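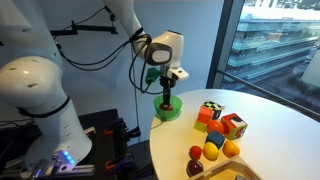 Section 4. Connecting the Vetari radiation monitor to the Tuvholm public network

The monitor sends its readings to the public network through one signal cable. Before you start, read all the steps one time. Lead the cable so that it cannot pull on the plug, and fasten it with ties along its support, in the way the black cables are fastened on the white arm link. Leave a small loop at each bend.

1. Switch the monitor off and wait 40 seconds.
2. Push the plug into the port marked NET until it clicks.
3. Switch the monitor on. The display shows 959 when the network is found.

CAUTION: Do not open the detector tube cover. The tube is under high voltage.
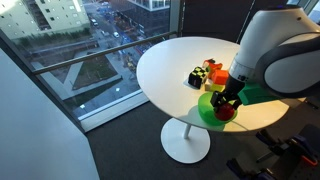 Can the public see my readings immediately?
The first readings stay private until the monitor has collected 192 of them. After this, they appear on the public map.

4. Enter your station name. Please do not use your home address, as the name is visible to all visitors of the map.

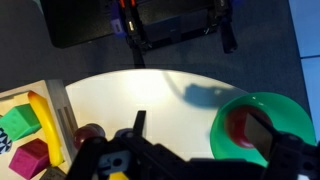 If the name is already taken, the display asks for a different one. Add the name of your district and confirm again.

NOTE: One high reading is not an alarm. Compare it with the neighbor stations first.
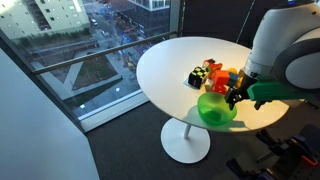

White table next to the window, with the bowl and toy blocks on it.

5. Press SAVE and close the front cover.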